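Thread time! I want to talk about pale wood tabletops: buying them used, cleaning them, oiling them, and why I will drive two hours for a good one. Straight grain and rounded corners, that's my weakness. 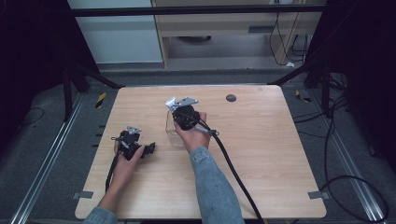 Beatrice Mfaume wants to know if light wood is a bad idea for people who eat spaghetti, and whether she should just get something dark and stop worrying.

Beatrice, no! Get the light one! Dark tops show every crumb, every dusty fingerprint and every scratch, and the scratches show up pale so they catch your eye from across the room. Pale wood hides crumbs and scratches so well. Tomato sauce is a fair worry, but that comes down to the finish much more than the color.

So, finishes. When I look at a used table, the first thing I do is put one drop of water somewhere out of the way and wait five minutes. If it sits up in a bead, there's a film on there (varnish, lacquer, something like that). If it sinks in and leaves a dark spot, you've got oil that's worn out, or soap, or bare wood. The spot dries back out, don't panic. Ask the seller first though, please.

I love finding the second kind. An oiled top is the most forgiving thing you can own. Somebody leaves a wet glass on it overnight, you rub that patch with a fine pad in the morning, wipe a little oil on, and by dinner you have to hunt for it. Try that with lacquer and you'll be redoing the whole top.

How to tell solid wood from veneer: look at the end of the table and see if the grain lines on top carry on over the edge. On a solid board they turn into end grain, those little curved or slanted lines. If the top has a seam running along the edge, like a strip of tape, that's veneer with edging.

And veneer is FINE. I have a veneered sideboard that's older than me and I adore it. You just can't sand it with any enthusiasm. Hand sanding only, fine paper, a few passes, stop and look.

My best find was at the Amitz warehouse sale in Murmont, which runs every June and opens at 7 in the morning. A birch dining table, eight feet long, tagged at $391 because one leg wobbled. The leg wobbled because a bolt was loose. I had a wrench in the car. I have never loaded anything so fast in my life.

Salim Rugemalira was with me and bought a lamp, and then spent the whole ride home with a table leg resting on his shoulder. Thank you Salim, still the best moving help in the county!

OK, cleaning. For an oiled or bare top I use plain soap flakes in warm water. Mix until it looks like thin milk, wipe along the grain, wring the cloth out well, wipe again, then dry it. I do mine on Thursday nights while a podcast is on. It keeps pale wood pale, where a lot of oils will turn it yellow over a couple of years.

The brand I buy is Swai, the unscented flakes. One bag has lasted me ages. Plain flakes from anywhere will do as long as there's no dye or perfume in them.

If you want more protection than soap gives you, go for a hardwax oil with a little white pigment. I used the Coka one on the birch table and it's lovely, it kept that fresh-cut look. Thin coats!! Thinner than you think. Put it on, leave it as long as the can says, then buff off everything that will come off.

Boring and important: oily rags can heat up and catch fire by themselves if you leave them in a pile. Spread them flat outside to dry, one layer, or put them in a metal can full of water with a lid on. Please do this every time, even with one small rag.

Sanding grits, since I always get asked. I start at 120 if the top is rough, then 150, then 180, and I stop there for oil. Killian Millet once took a coffee table up to 3,000 and it felt like a phone screen. Beautiful! But the oil would hardly go in, and he had to go back down to 180 and start over. He's a good sport about it.

Round corners need a light hand. A power sander on a curve will dig a flat spot in it before you've noticed. Fold the paper over your palm, follow the curve, and close your eyes if that helps. You feel a bump long before you see one.

Stains, fast version. Black ring around a metal pot: that's iron meeting tannin, mostly an oak problem, and oxalic acid takes it out (gloves, open window, read the label). White ring on a shellac or lacquer top: moisture in the finish, often fades with time. Turmeric: put the table near a sunny window and wait. I'm serious, the sun eats it.

Lucinda Abernathy swears by mayonnaise for white rings and I've seen it work on her hall table, so I can't argue. I still don't want my house smelling like a sandwich.

Next thread will be chairs, and how to re-glue a joint that's been glued badly by three people before you. If you've got a pale table you're proud of, post it underneath, I want to see the grain. And tell me what you paid!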